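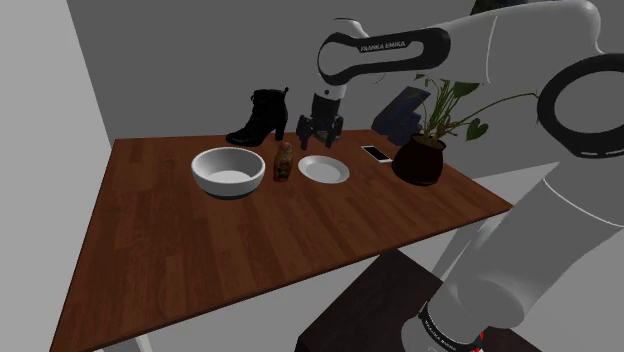

Wanted: bench technician who reads the schematic first

November
By Nermina Vidmar, Povex

Povex repairs and builds small control boards: timers, battery chargers, float switches, the odd amplifier for someone's shed. We need one more person at the bench, 18 hours a week to start.

We have advertised this job before. Last time we got 136 replies, and most told us about passion. We're wary of passion. We would sooner hear about a board that beat you for a week and what was wrong with it in the end.

The work is mostly fault finding on through-hole and simple surface-mount boards. You'll trace a dead supply rail, swap a tired capacitor, check the new one is the value printed on it (don't assume) and write down what you did. The notes matter. Haris Ristić reads all of them and will send back any that say "fixed, works now".

You should be able to:
– solder neatly without lifting pads
– use a scope and a multimeter, and doubt both
– draw a working relay driver on paper, flyback diode included
– tell a customer their board isn't worth saving

A certificate is fine. So is no certificate. We have met people with three of them who couldn't bias a transistor.
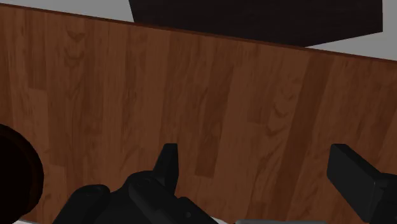

Wood-grain tabletop against a pale grey background.

Short-listed people will be asked in for a paid trial of 8 hours. You'll get a faulty charger board, its schematic and a quiet corner. The schematic may have a mistake in it, as ours often do. Costel Begović runs the trial and will answer questions, though he won't hint.

We don't promise fast growth or a family atmosphere. The pay is on the award, the kettle works, and we close at 4:30 pm.

To apply, send one page and a short account of a repair that went badly to Ljubica Georgiou at the Povex workshop. Quote job 341. Cover letters that praise our "innovative culture" go to the bottom of the pile.

Last updated: November
Contact | © Povex | Back to top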